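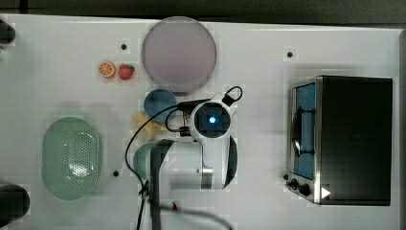 My half of the project was the teaching half, meaning I was the person who had to get the motions into the robot in the first place. When I signed up for the Sudik project I figured I'd be writing code all semester, and instead I spent most of it pushing an arm around a play kitchen and learning how clumsy I am through somebody else's elbow. We gave it toy food because toy food doesn't go bad and doesn't care if you drop it. The banana was my nemesis. Every time I came in toward it from the front, the long black cable wanted to go exactly where the banana was, and I'd end up dragging the cable over the fruit and ruining a perfectly good demo. I learned to swing wide first and come down second, and I wish I'd learned it in the first week!

Anyway, the assignment. We had to pick a household job, show it to the arm over and over, train a policy on what we showed it, and report how it did. I picked putting things away in a toy kitchen (plate, cups, colander, toaster oven, a pile of fake groceries) because it sounded easy. It's not that easy. "Put the strawberry on the plate" is one sentence to you and me, but to the arm it's a reach, a line-up, a squeeze, a lift, a carry and a let-go, and I had to do every one of those on purpose.

I tried 2 ways of showing it. The first was by hand, where you put the arm in its floppy mode, grab it near the wrist and walk it through the job. I loved this at first. It feels like teaching a little kid to hold a pencil. The trouble is that my own hand and sleeve kept getting in the camera view, and the arm obviously won't have my hand on it when it works alone. Also it's heavier than it looks, and by the end of an afternoon my demos got noticeably lazier.

The second way was remote control. We used the Lemaire handset, which is a small copy of the arm that sits on your desk -- you bend the copy, the real one bends to match. No hands in the picture, no sore shoulder. But you lose the feel of things. By hand I could tell right away when the fingers had closed on something. With the handset I was going by eye, and I squashed or missed plenty of stuff before I got the timing down.
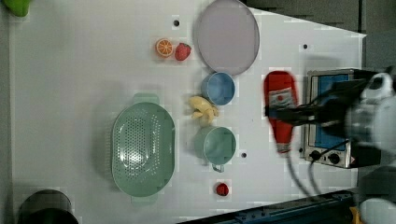 Does it matter how fast you move when you're showing the robot something?

It matters a lot more than I expected. The policy copies your speed along with your path, so if you rush the carry, it rushes the carry, and if you freeze for a second to think, it learns to freeze there too. My early demos were full of little thinking pauses, and the trained arm would stop in the same spots and just hang there. I threw most of those out and started over with one rule for myself, which was to plan the whole move before touching the handset.

After that cleanup I had 495 demos recorded, by hand and by remote put together, and I kept 400 for training. The ones I cut were drops, bad grabs, and a bunch where I forgot what I was supposed to be putting away and changed my mind halfway. (I kept one of those by accident and I'm pretty sure I know which one, because the arm has a certain hesitation near the colander that is all me.)

What I'd say about the results without turning this into the results section: the remote demos gave smoother motion, and the by-hand ones gave better grabs. Round things like cups went better than long things. Mixing the two kinds worked okay as long as I labeled which was which. When I forgot the labels for one batch the arm got jittery, and it took me two days to figure out why.

Things I'd change if I got another semester with it. I'd tie that cable up out of the way before recording anything. I'd move the toys around more between demos, because I got comfortable and left the plate in the same place way too often. And I'd get a friend to record some of it, so the arm doesn't pick up only my habits. The Wiltatau teleop notes say to do all of this -- I read them in June, after I was done.

Gornemville > Student Work > Robotics > Project Reports

Filed under: Robotics, Teaching by Demonstration, Student Reports

Related reports
Setting up the Lemaire handset from scratch
Sudik project: what we planned and what we dropped
Labeling your demos so you can find them later
Wiltatau teleop notes, a reader's summary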